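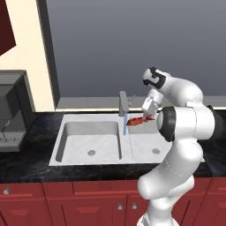

What happens to a letter that cannot be delivered in Prumura?

It is held at the District Office of Undelivered Mail in Hurkska for 327 days, after which an examiner opens it, reads it once, and decides where it should go.

The rule was adopted by the Postal Department of Prumura before any of the present staff were born, and the number of days has never been explained in writing. The Office has operated under it without interruption, apart from the winter in which the harbor froze and no mail came in at all. At the time with which this account is concerned, the Office employed a senior examiner, Benedikt Thiele, a junior examiner, Young-sook Won, and a registry clerk, Dong-hyun Yeon. It reported to Regional Superintendent Telma Aravena, whose own office was on the mainland, a crossing of two hours by the Mac Mathúna ferry.

The duties of an examiner are set out in the Handbook. An examiner opens the envelope along its upper edge. An examiner reads the contents from beginning to end without stopping, and does not read them a second time. If the contents disclose an address for the sender or the person intended, the letter is sealed with the Department's tape and sent on. If they do not, the letter is entered in the register under the letter N and destroyed on the last working day of the month. An examiner may not speak of what has been read, and may not reply.

Ms. Won came to the Office in February. She was assigned the desk by the north window and given a paper knife, a lamp, and a copy of the Handbook with the name of a former examiner inked over on the cover. In her first month she opened 54 letters, of which 31 were sent on. Mr. Thiele noted in her file that she read at a suitable pace and that her tape was straight.

The first letter from Mac Mathúna Road reached her desk in the spring. It had been addressed to "the keeper, the light, Hurkska," and had been returned by the carrier because the light had been automatic for many years and had no keeper. The contents were a single page. The writer stated that the lamp had been slow in coming round on the previous night, by perhaps a second, and asked that it be looked at. The writer hoped that the keeper's cough was better. The page was signed "P.P." and gave no return address, although the postmark was that of the sub-office on Mac Mathúna Road, which serves some 900 households.

Ms. Won read it from beginning to end, entered it under N, and placed it in the tray.

A second letter came up for opening nine days later, and a third the week after that. They were in the same hand and to the same address. The second reported that the lamp was running well again and thanked the keeper for his trouble. The third contained a recipe for a syrup of onion and honey and the remark that a man living alone ought to be told these things by somebody.

It should be recorded here that the Office had no means of knowing when the letters would stop. Each had been written the better part of a year before it was read. Mr. Yeon, who kept the holding shelves, could have looked ahead, but the shelves were arranged by date of receipt and sealed by the week, and it was his practice not to look at the faces of envelopes that were not yet due. He had held to this practice through two superintendents.

Ms. Won asked Mr. Thiele whether the lamp had in fact been slow.

Mr. Thiele replied that this was a question about the contents of a letter. He then said that lighthouse equipment on the island was maintained under contract by Prultilex, that the firm's service reports were public, and that they were kept in the reading room at the harbor office, which closed at four. He added that any member of staff was free to visit the harbor office on her own time.

Ms. Won went the same afternoon. The report for the date in question showed that the motor turning the lens had lost a little more than a second in each turn, owing to a worn bearing, and that the bearing had been replaced the next morning. The visit had been a routine one. The fault had not been reported by anyone.

She did not mention this to Mr. Thiele, and he did not ask. The third letter went into the tray with the others on the last working day of the month, and was destroyed.

Through the summer the letters continued at a rate of three or four a month. They were seldom longer than a page. The writer reported that a boat had been left across the slip and that the boys who had done it were sorry. The writer reported that the bakery had changed hands and that the rye was no longer worth the walk. In one letter the writer asked whether the keeper still took his chair out to the gallery on clear evenings, and said that it could no longer be made out from the window, although this might be the fault of the window. There was never a question of a kind that required an answer, and there was never any complaint that none had come.

In the letter opened on the first cold morning of the fall, the writer mentioned the noise from the school bell. Ms. Won was aware that there was one school on Mac Mathúna Road, and that the bell could be heard with any force only from the houses directly behind it, of which there were six. The Handbook states that a letter may be sent on if its contents disclose an address. It does not define the word "disclose."

Ms. Won submitted a written request for guidance. It ran to two paragraphs. Mr. Thiele read it at his desk, put on his coat, and went out for longer than his usual lunch. On his return he forwarded the request to the Regional Superintendent with a covering note, in which he gave it as his view that a school bell was not an address, and also as his view that the junior examiner was right to ask.

Superintendent Aravena did not answer by mail. She came over on the morning ferry, which was late, and asked to be shown the register. She sat with it in the back room until the lamps were lit. The register for that year had reached entry 690. Forty of those entries were in the hand of Ms. Won and carried, beside the letter N, a small pencil dot which the Handbook does not provide for.

"What is the dot?" asked the Superintendent.

"It marks the same writer," said Ms. Won.

"Is there a reason to mark the same writer?"

Ms. Won said that she had not found one in the Handbook. She had thought that if the letters were to be destroyed, there might at least be a record that they had come from one person.

The Superintendent turned back several pages. She then asked Mr. Yeon to bring her the registers for earlier years, and he brought them on the cart, in four loads. They were the registers of Mr. Thiele and of the examiners before him. No one spoke while she went through them. In the oldest of the volumes she opened, beside certain of the entries, someone had made a small mark in the shape of a hook. In the next it was a short line. In Mr. Thiele's, which began nineteen years before, it was a dot in pencil, so light that she had to tilt the page toward the lamp.

Mr. Thiele said that he had intended to bring the matter to the attention of the Department.

"When?" asked the Superintendent.

He said that he had intended it for some time.

The Superintendent's decision was issued before she left for the evening ferry. It found that the contents of the letter concerning the school bell, taken together with the postmark, were enough to disclose an address within the meaning of the Handbook. It directed that the letter be sent on by hand, the examiner to try each of the six houses in turn. It further found that the marks in the registers were irregular. It gave no direction that they be erased.

Ms. Won carried out the delivery the following day, after four o'clock. At the first house there was no reply. At the second a man with a child on his arm told her that the person she wanted would be Palesa Pretorius, at the end, with the green gate, and that she should knock hard.

Mrs. Pretorius was a woman of great age. She took the envelope, looked at the Department's tape, and looked for some time at her own handwriting.

"This was for Anders," she said.

Ms. Won explained that the letter had been found to be undeliverable, there being no keeper at the light, and that it was being returned to the sender under the rules. She had prepared the sentence on the way and delivered it in full.

"I know there's no keeper," said Mrs. Pretorius. "I buried him. Come in, you're letting the cold through."

The front room had a window on the harbor. The light had been lit, and came round across the ceiling while the kettle was filled in the next room. Mrs. Pretorius asked through the doorway whether someone had read the letter. Ms. Won said that she was not permitted to speak of what had been read.

"But it was read."

"Each one is read once," said Ms. Won. "From beginning to end, without stopping."

Mrs. Pretorius came back in and sat down. She asked how the tape was kept so straight. Ms. Won told her that there was a small steel guide for the purpose, issued by the Department, and that it took practice. They spoke about the bakery. At half past five Ms. Won said that she was expected back to sign the delivery sheet.

The sheet is on file. Under "remarks" the examiner has written that the sender was located, that the letter was accepted, and that the sender wishes it known the onion syrup should be taken warm. Mr. Thiele, whose cough had been noticed by the whole Office that fall, initialed the entry and returned it to Mr. Yeon for binding.

Two more letters from Mac Mathúna Road came due before the end of that month. Both were entered under N, in the usual form, with a dot.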